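Skerkura Forums > Kitchen Talk > Sourdough & Slow Breads

Thread: Rye starter at altitude, my loaves finally have some spring!

crumbhound_muireann
Joined: February
Posts: 30

I have to share because my family is tired of hearing it! After a whole winter of flat, gummy bricks I pulled a 40 percent rye out of the oven last night and it had a real ear on it. We moved up to 2000 meters last fall and everything I knew about proofing went out the window. What finally did it was cutting the bulk rise way down and using colder water. I'd been going by the clock from my old Bonness book, which was clearly written at sea level (still love it, the caraway chapter is gorgeous).

Anyone else baking up high? What are you doing for hydration?

Muireann Ó Dubhghaill

tinloaf
Re: Rye starter at altitude

Congrats!! That first ear is such a thrill. I'm a bit lower than you but I go wetter, always. Flour dries out so fast up here that if I follow a recipe to the letter I get something like modeling clay. I start with 600 grams of flour and just keep splashing until it feels right.

hylai_bakes
Re: Rye starter at altitude

Going to disagree with tinloaf a little. Wetter is fine for wheat, but with that much rye you end up with a loaf that spreads out sideways. I'd keep the water where it is and put the dough in the fridge sooner. Mine goes in when it has grown by a third and it looks like nothing has happened, and then it's perfect in the morning.

Also cover it with cloth and skip the plastic. I proof in a basket with a plain kitchen towel rubbed with rice flour and I've never had one stick.

Hsiu-ying Lai

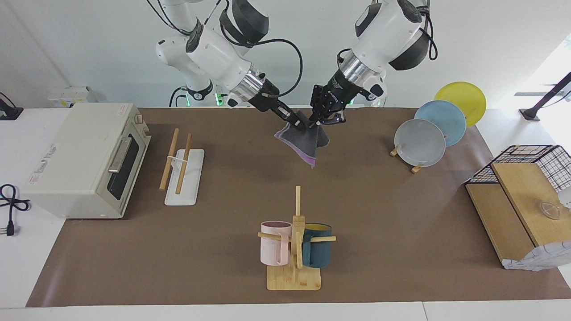
crumbhound_muireann
Re: Rye starter at altitude

Do you put the rice flour on the towel or on the dough?

hylai_bakes
Re: Rye starter at altitude

On the towel, and rub it right into the weave with your palm. Then a light dusting over the dough just before it goes in.

tinloaf
Re: Rye starter at altitude

OK but a towel in a fridge up here? My dough gets a skin like a drum. I'm sticking with a shower cap and I will not be talked out of it, haha. And my wet rye doesn't spread, I bake it in a pan!

hylai_bakes
Re: Rye starter at altitude

Well, a pan is cheating :) In a pan you can go as wet as you like, so I take back half of what I said. For the skin, try folding the towel over twice and sliding the whole basket into a bag.

zanov_mill_fan
Re: Rye starter at altitude

Popping in to say flour matters more than either of you are letting on. I switched to the medium rye from Zanov and had to relearn everything, it drinks so much more than the one I used before. Wonderful smell though, almost like honey when you scald it. Muireann, which rye are you using?

crumbhound_muireann
Re: Rye starter at altitude

The dark one from Tsang, the coarse grind. I love it but it's a beast. I'm splitting the next batch, one in a basket with Hsiu-ying's towel and one in a pan with extra water for tinloaf. Starter's already bubbling on the windowsill!

tinloaf
Re: Rye starter at altitude

Team pan! Let it cool overnight before you cut it, I mean it.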